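Skatis is looking for housekeeping colleagues to take part in the Prever study

Skatis cleans and prepares furnished flats and guest rooms. In our Prever project we want to learn which parts of the daily work could one day be given to a robot, and what this would change for the people who do it now. We start with clothes and beds. Participants handle garments with a hand-held gripper, at the bedside, in a normal bedroom. 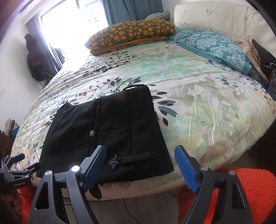

You need at least one year of experience in housekeeping, laundry or home care. Technical knowledge is not necessary. We ask for 4 sessions, and you will be paid 600 euros in total, travel included. After each session there is a talk with our partner Masum about your work: what is heavy, what is boring, and which tasks you would not like to lose. Your employer does not receive your answers – this is written in the agreement.

Present employees of Skatis may apply too. Sessions then count as working hours, and saying no has no effect on your contract or your shifts.
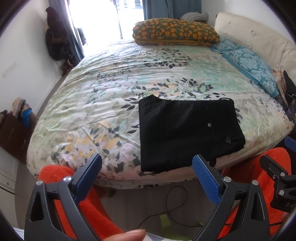
Teixeira House, September 13, 2022

Please write to the Prever desk at Skatis with a short letter and the hours that suit you. Mention reference 793. A CV is welcome but not required.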